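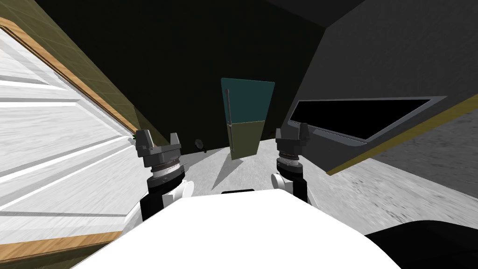
Simulator view from the robot's head, both grippers open, door panel ahead.

Clitier open day, Multcombe: FAQ

Is the demo a real robot?
The door demo is a simulation, shown on a screen in the front hall.

Do I need to book?
Yes. We have 20 places per session.

Can kids come?
Yes, with an adult.

Who do I contact?
Honeylyn Dela Peña at the front desk. She can organise parking too.

Related
Getting to the Multcombe centre
Bukia demo notes, November
Meet Maxence Lefèvre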